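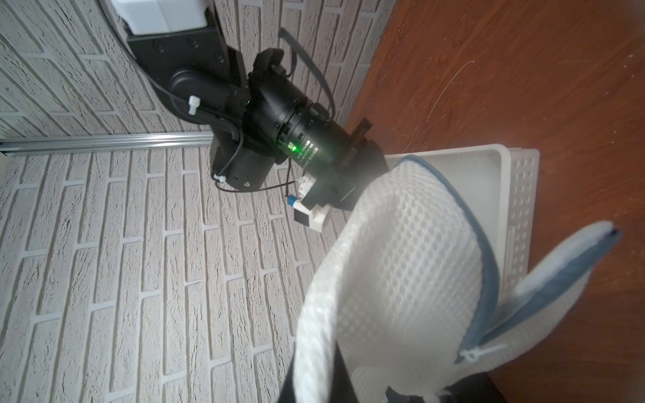
The first thing Nosipho Xaba said about the arms was that they would need a bigger table.

She said it to the man from Etora, who had driven up from Jemport with a laptop and a box of spare fingers. He told her the table had been specified. She told him she had been folding other people's sheets in Manolstead for 19 years and knew what fitted on a table. He wrote something down, or moved his pen as if he had.

Hinds had done hotel linen since before either of the owners was born, and lately it had taken on what the sign in the window called personal service. Personal service meant socks. It meant guests' shirts and tights and baby vests, each lot zipped into its own mesh bag, so that a man in room eleven did not end up wearing the bra of a woman in room four. Somebody had to fill the bags, zip them, send them through, unzip them at the other end and put what came out into a basket. Until July that somebody had been Nosipho, Tiziana Caruso and a girl called Bex, who left.

"It's only the bags," said the younger Mr Hinds. "It's only the fiddly bit. You'll be free for other things."

"What other things?" said Tiziana.

He said that would become clear.

The arms could do a bag in four minutes. Nosipho could do one in well under a minute, talking. She mentioned this, and the man from Etora said the arms would be there at three in the morning. She asked who would be bringing them bags at three in the morning. He looked at young Mr Hinds, who looked at the tea urn.

For the first fortnight the job was to teach them. That was the word on the sheet. Nosipho stood in the back room with a pair of handles and opened a zip, and closed it, and opened it again, and the arms did what her hands did, a bit behind and a bit stupidly, like a child copying a dance. She found she was pulling faces while she did it. Her wrists ached in a new place. When she asked if she would be paid extra for teaching, she was told it was not teaching as such.

"It says teaching on the sheet."

"We'll change the sheet," said Mr Hinds, and he did.

After that they were left to get on with it by themselves, and Tiziana kept a tally on the back of a soap carton. She said it was for her own interest. On the first full day there were 117 bags, and the arms got through 16 before the end of the shift without someone having to go in. Going in was the new job. The arm would take hold of the netting and not the zip, or take the zip and drag the whole bag after it, and a light would come on over the door, and one of the women would put down whatever she was doing and go and pull the cloth straight and press the button. Then she would walk back to the folding. Then the light would come on.

"I've got two jobs now," said Tiziana. "I've got mine and I've got its."

In the monthly figures it came out differently. Young Mr Hinds read them aloud in the canteen. Every bag that went through the back room was down as done by the arms, whoever had straightened it, and on paper they were doing beautifully. The folding was down. He wanted to know if there was some problem with the folding.

Nosipho asked if she could see the paper. She read it slowly, with her glasses on. The kettle clicked off and no one got up for it.

"Where's the light?" she said.

"Sorry?"

"When the light comes on and one of us goes in. Where's that written?"

He turned the page over, as though it might be on the back. He said he would ask Etora if that was something the system could show. She said he could ask Tiziana, who had it on a soap carton.

He took the carton away with him. To be fair to him he brought it back, and the next week there was a clipboard on a string by the back room door with a column for time in and time out. It was not what anyone had wanted. Tiziana said they had managed to get themselves more paperwork. But she filled it in, and so did Nosipho, in capitals, and she pressed hard.

The man from Etora came again when the weather had turned. He had new fingers for the arms, and a new way of holding the bag that he was pleased with. He asked Nosipho if she would mind showing them a few more zips.

"Is it teaching?" she said.

He looked uncomfortable. He was quite young, she noticed, and had a button off his cuff.

"I'd call it teaching," he said. "Yeah."

"Then write it on the sheet before I start."

He went off to find Mr Hinds. Through the wall she could hear the two of them going at it, politely, for some time. Tiziana came to the door with a stack of pillowcases up to her chin and asked what was happening.

"They're finding out what it's called," said Nosipho. She pulled a stool over and sat down next to the handles, and left them where they were.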